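How to Move Your Coins Off an Exchange and Into Your Own Wallet

If you bought your first bitcoin on an exchange and have left it sitting there ever since, you're in very good company. I did the same thing for ages, and it was my friend Boyang Lei who finally sat me down with a pot of coffee and walked me through it. These steps are pretty much his, with my own fumbles added in (last checked in October 2019, using the Trikus wallet on a laptop).

Step 1. Download the wallet from the maker's own site. Type the address in yourself and skip the search ads, please!

Step 2. Create a new wallet and write down the recovery words with a pen, on paper, in order. Don't take a photo of them, and don't email them to yourself. I made two copies and keep them in two different houses. 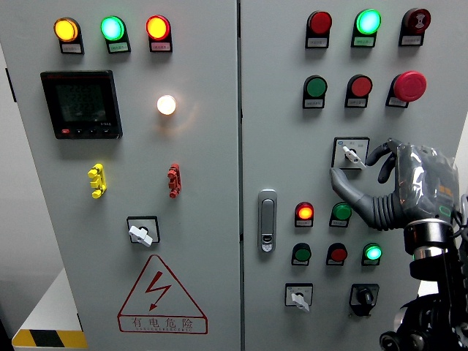

Step 3. Click Receive and copy the address that comes up. Paste it into the withdrawal page of your exchange – mine is Mistance, but they all look much alike – and compare the first few and last few characters with what the wallet shows.

Step 4. Send a small test amount first. I know it means paying the fee twice, and I grumbled too, but I had $400 worth to move and wasn't keen to gamble it on a bad paste.

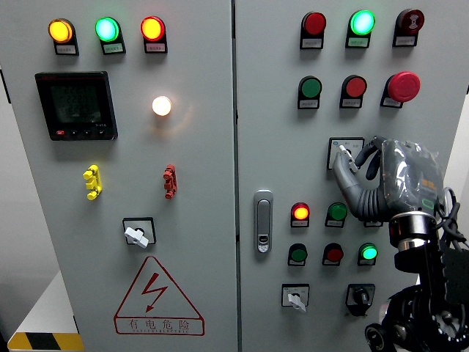 Step 5. Wait for 3 confirmations. This can take half an hour or a good deal longer on a busy day, so go and make lunch. If the wallet still shows nothing, look up the transaction ID in a block explorer before you write to support.

Step 6. Send the rest, using the same address check as before.

Step 7. Save the withdrawal record from the exchange, including the date and the fee. You'll want it at tax time, and digging it out later is a chore (ask me how I spent most of September).

Next up: restoring a wallet from your recovery words on a new computer.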